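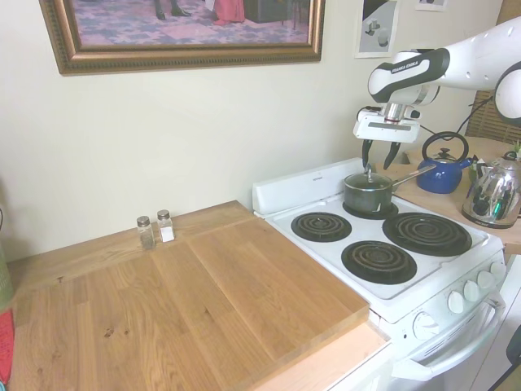
The Kitchen That Stayed Put

The owner of the kitchen makes tea before she will discuss the stove. She has been asked about the stove before. It is white and electric, with four black coils on top, and it came with the apartment, which is on the second floor of a building in Flurico that has been meaning to get its elevator fixed.

"People come in and they look at it the way you look at somebody's bad knee," she says. "Then they ask when I'm getting induction."

She is not getting induction. She went as far as asking Dunel, the kitchen outfit down the hill, to price the whole room: new cooktop, new wiring, new counters. The number had a comma in it. "It was 3,000 for the part of the job where nothing happens. That was taking things out. Putting things in was a separate page."

So she kept the stove and spent her money, a good deal less of it, on wood. The broad board that lies over the counter on the left came from a salvage yard called Erkeo, where it was leaning behind a stack of doors. She paid 79 for it and carried it home with help from a neighbor who has since become hard to reach. It is pale, with long glued strips and a few dark knots, and it hangs over slightly at the corner by the stove.

"I measured," she says. "I want that in the article. I measured, and then I bought the one I liked."

Her rule for the board is that very little lives on it. The salt and the pepper stand at the back against the wall, in glass shakers with metal caps. Everything else is a visitor. The toaster was a visitor for five months before it was sent to a shelf in the hall, and she still resents how long it took her.

Oil is the only upkeep. She rubs it in with an old undershirt in December and again when the weather turns, and leaves it overnight. She has no opinion on brands of oil, and grows visibly tired when the subject is raised.

Then there are the coils, which she defends the way other people defend a dog that bites. They are slow to heat and slow to forget it. She starts rice on one burner and finishes it on the same burner, switched off, with the lid on and a timer set for 20 minutes.

"My sister has one of the glass ones. It's beautiful. She's afraid of it. She wipes it with a special cloth and then she orders takeout."

The lid matters to her more than the pan does. It's clear glass, and she says she got through most of her adult life with a metal one, lifting it every few minutes to check and letting all the steam out.
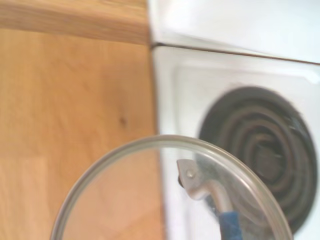
Doesn't the wood suffer, right up against a stove?

"It gets warm and it gets splashed, and I wipe it. If you put a hot pan down on it you'll have a ring forever, so put the pan on a cold burner. There are four of them."

She does most of her cooking in one saucepan, a dark green one with a long metal handle, which goes on the back left burner and tends to stay there. Soup, beans, rice, oatmeal when she's being good. The handle gets turned toward the back. She caught it once with a sleeve, in a previous kitchen, and there was lentil in the baseboards when she moved out.

The pizza cutter is a more recent arrival. She uses it on flatbread, on quesadillas and, with no shame whatever, on pancakes. She got hers at Ojo, a shop that sells mostly candles.

"I went in for a birthday present. I came out with a pizza cutter and no birthday present."

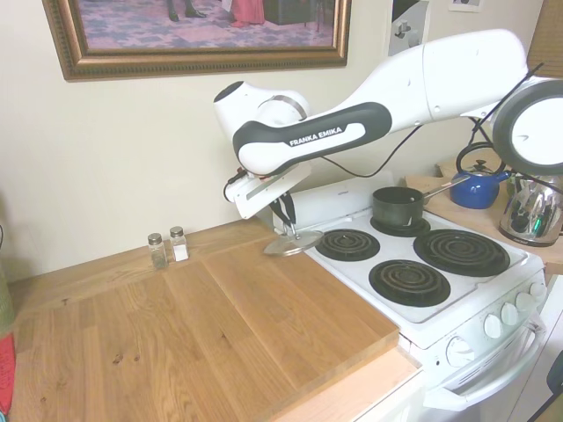
Two Kettles

There is a second wooden counter on the far side of the stove, and it holds two kettles: a blue enamel one with a black handle, and an electric one in bright chrome. Asked why anyone needs both, she pours more tea to buy herself a moment.

"The electric one is for when I want hot water," she says. "The blue one is for when I want to have a kettle on."

As for the painting, which is large, gold-framed and hangs over the board within range of an enthusiastic sauce, it was her aunt's. Visitors tell her that oil paintings don't belong in kitchens. She tells them it's the only wall it fits on. It gets dusted with a soft brush, frame first, and she has learned to make tomato sauce at a lower heat.

Would she change anything? She looks at the oven door for a while.

"The light in there is out. I've had the bulb in a drawer since spring."

Filed under: Home & Kitchen > Small Spaces, At Home With

3 comments

coilburner4life
Finally someone says it about the glass tops. Mine has a scratch shaped like Florida.

pantryghost
What oil does she use on the board??

secondfloorfront
Lower heat for tomato sauce is correct, painting or no painting. Also please put the bulb in.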